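Materials for Design — Session 4 handout
Metals: choosing, joining, finishing
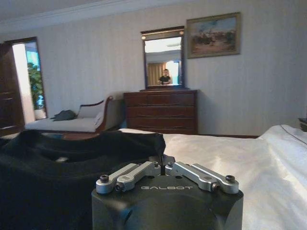 Fig. 1 Aluminium links, rounded ends, dark hex-socket bolts at the outer pivots.

Read before the workshop. Notes only, not a full write-up — fuller version goes up in August.

Choosing
Start with the load, then weight, then cost. Most of you start with colour. Please don't.
Aluminium — light, easy to cut, marks easily. Mild steel — cheap, strong, rusts. Brass — nice to turn, pricey. Stainless — hard on tools, slow.

Worked example (the Savasora bench, from last session)
Frame carries 400 kg spread over the seat. Four legs, so 100 kg each if the floor is level. It never is — assume three legs do the work. Redo the sum for three and bring it along.

Joining
Bolts if it has to come apart again. Rivets if not. Welding aluminium is a seperate skill, not covered on this module.
Different metals touching + damp = corrosion. Use a nylon washer. See the Zivincombe footbridge sheet, the bit on the handrail brackets.

Finishing
Deburr first, always. Then bead blast or brush, then anodise or paint. Anodising adds thickness, so check your hole sizes before not after.

Costs
Sulow railings job: material 1,255, finishing 3,825. Yes that way round. Ask why before you sign off a drawing.

To hand in
One side of A4, one object from home, what metal and how you can tell. Worth 20 marks. Sketches fine, pencil fine.
Reading: Nkosi booklet, the chapters on fixings and on and surface treatment.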